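RELIGION AND PUBLIC LIFE
Week 3 handout: interfaith councils, who joins and who doesn't
September 16, 2020

Notes only, not a substitute for the reading. Slides go up after class if I get to it.

Last week: congregation as an organization. Members, money, building, leader. This week one level up. What happens when several congregations, different faiths, try to speak with one voice to a city or a government.

Terms

Ecumenical = between branches of one religion (Lutherans and Methodists, say). Interfaith = between religions. People mix these up all the time, newspapers too. Please don't on the midterm.

Umbrella body = an organization whose members are other organizations. Can be very loose (a mailing list and one dinner) or tight (bylaws, dues, votes).

Why join

Access. A mayor will take one meeting, not fourteen. Small groups gain the most from this.
Shared costs: food pantry, cemetery land, chaplains at the hospital.
Protection. A minority group under pressure wants neighbors on record before trouble starts.
Status, harder to measure. Being seen on the platform.

Why stay out

Doctrine. Some groups hold that joint prayer is a problem even if joint charity is fine. Take this seriously, it is a real position and an old one.
Fear of being outvoted.
Old quarrels inside one tradition, often worse than the ones between traditions.

Case: Goicoechea

River town, case packet pages 1 to 9. Council formed with 14 member congregations. One vote each, regardless of size. Biggest member had 2,214 people on its rolls, smallest had 177. You can see the argument coming.

First two years fine. Joint statement on housing, shared winter shelter in the Grilness district. Then the school calendar question: which holy days get a day off? Large members wanted votes weighted by rolls. Small members said they would walk. 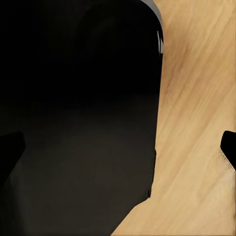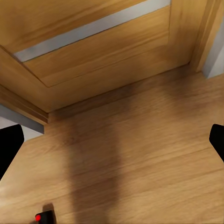

What they settled on was two-track. Money questions weighted, public statements by consensus, any member can leave its name off a statement without leaving the council. Political scientists would call the last part an exit option short of exit. Keep that phrase, it comes back in November.

Compare Fuvum (packet p. 11). No votes at all, rotating host, 273 people at the yearly meal. Lasts longer than Goicoechea but has never issued a statement on anything. Is that failure? Depends what you think the thing is for. I go back and forth.

Problems to watch for

Who speaks. Clergy usually. Women and younger members do alot of the shelter work and get few of the seats.
Counting. Rolls are not attendance. Every group counts differently, some count households, some count baptisms, some don't keep a list.
The "front" problem: unity in the press release, none on the ground.
Government picking its favorite partner and calling it the voice of the faithful. See the Gitance reading, second half especially.

For next time

Read Gitance chapter 4, skim 5. One page, double spaced: should votes in an interfaith body follow size? Pick a side. "Both have good points" is not a side.

Find one joint statement by a religous umbrella body near where you grew up. Note who signed, who didn't, and the date. Bring it on paper, we'll be passing them around.

Discussion groups same as last week, except group C moves to the later slot.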